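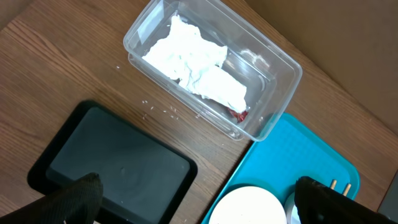 ## Keeping washed berries for the week

Berries go soft fast when they are put away damp. This method works for strawberries, blueberries and raspberries, though raspberries rarely last more than 5 days.

1. Mix one part white vinegar with three parts cold water in a large bowl.
2. Add the berries with the stems on. Swish them gently and leave them for two minutes.
3. Drain and rinse under cold running water until the vinegar smell is gone.
4. Spread them on a clean dish towel in one layer. Let them air dry for 40 minutes, turning once.
5. Line a food container with paper towel and put the berries in. Rest the lid on top with one corner open.
6. Refrigerate on a middle shelf. Change the paper when it feels wet.

Take out any berry with a split skin and eat it the same day.

**Frozen berries:** skip steps 5 and 6. Freeze on a tray overnight, then bag them. Ingeborg Brinkmann hulls her strawberries first, and they do pack better that way.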